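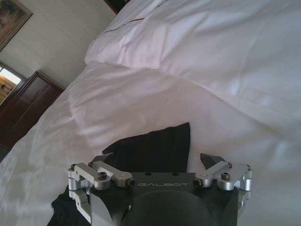
Black fabric on the white bed.

I have been reading about Trellisley again. It was a small pottery and furniture workshop that ran for a little over a decade before the first war, and if you have heard of it at all it is probably for the green tiles. I bought my first one in 2000 at an estate sale, for less than the price of lunch, and I didn't know what it was until Ah-rin Jeon turned it over and showed me the mark.

The tiles get all the attention, but I think the chairs are better. The Chaudhry collection has four of them, and in April they were all out on one low platform where you could walk behind them. Most museums push chairs against a wall, and with these the back is the half you want to see. The slats are cut a little wider at the bottom than at the top, so the whole thing seems to lean away from you even though it stands straight. Danish Orakzai, who wrote the wall text, thinks this came from looking at Japanese stencils. I'm not convinced. You find the same taper on plain farmhouse chairs from the same county, and the workshop hired local joiners.

The other room had the textiles. I had only known the Grillari curtains from a black and white plate in an old catalog, where they look stiff and fussy. In person the pattern is much quieter — gray leaves on a slightly warmer gray, with one thin line of orange that you miss from across the room. They were made for the dining room of the Oseck house, and the sketch for that room hung next to them. Everything in it was drawn by the same hand, down to the salt dish.

I go back and forth on rooms like that. Part of me would love to eat dinner in one. But there is a letter in the case from the client's daughter, complaining that she had been asked to move a vase of her own flowers because it was the wrong blue. She was 10. I believed her more than I believed the sketch.

The catalog is decent. Nidia Montoya's essay on the glazes is the part I'll reread, and she prints two of the workshop recipes in full. The photographs of the tiles came out too yellow, at least in my copy. The chapter on the Oseck house is short and mostly repeats what Ye-seo Sung published earlier, so if you have her book you can skip it.

I still haven't found a second tile to go with mine. There was one in a dealer's window last spring, but the corner had been filled and painted over, and he wanted far too much for it.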